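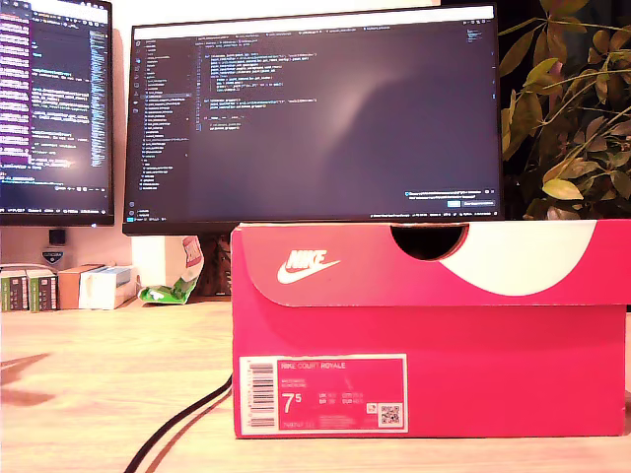 One shoe, lots of sizes: check the label on the front of the box.

Why is my shoe a 3 here and something else over there?

When I was a kid, I thought the number on my shoes was my age. I was six, my sneakers were nowhere near a six, and I was pretty upset about it. My uncle Amos had to sit me down and explain that feet don't have birthdays.

So what is the number? Grab a shoebox if you've got one and look for the sticker on the end or the side. You'll probably find one big number, and then some much smaller ones next to letters like UK or EUR or CM. All of those numbers are talking about the same pair of shoes! They're a bit like "dog," "perro" and "chien." Same animal, different languages.

Let's start with barley

Barley is a kind of grain. People put it in soup. A very long time ago in England, before everybody had a ruler in their school bag, people used grains of barley to measure small things. Lay 3 grains end to end and you get one inch (if you pick good, plump grains, I guess).

Shoemakers liked the barleycorn because it was a handy little step. Go up one size, and the shoe gets one barleycorn longer. And guess what – that's still how it works in the United States and Britain! Each whole size is a third of an inch bigger than the one before. Half sizes, like 7.5, split that step down the middle, so going from a 7 to a 7.5 adds just one sixth of an inch. Try drawing a line that short with a pencil. It's tiny, but your toes can feel it.

American and British sizes use the same step, but they don't start counting from the same place. Picture two people climbing the same kind of stairs, only one of them started on a different floor. They can stand side by side and still shout out different numbers.

Then there's Europe

In a lot of Europe, shoes are counted in a step called a Paris point. It's two thirds of a centimeter, so it's smaller than a barleycorn. Smaller steps mean you need more of them to get from heel to toe, and that's why European numbers sound so huge. If a cousin in France tells you she wears a 36, don't imagine a giant. Her feet could be the same size as your big sister's.

The CM number is my favorite because you can check it yourself with a ruler. It usually tells you the length of the foot the shoe is meant for, in centimeters.

Clothes can play this trick too. My friend Karabo Buthelezi sent my niece a sweater from a trip overseas, and the tag said 140. My niece held it up and yelled, "I'm not a hundred and forty anything!" But she was. In many countries kids' clothes are sized by how tall you are in centimeters, and she'd just been measured for gym. It fit great.

Measure your own feet

Do this late in the afternoon, when feet are often a little bigger than they were at breakfast. Put on the socks you'd normally wear. Stand on a sheet of paper with your heel against a wall and get somebody to mark the tip of your longest toe (it might not be the big one!). Now step off and measure from the edge of the paper to the mark.

Do the other foot too. Mine don't match, and yours might not either. If one is longer, shop for that one.

Write the number down with the month next to it and try again in February. My niece is 11 and keeps hers on the inside of her closet door, right under her height.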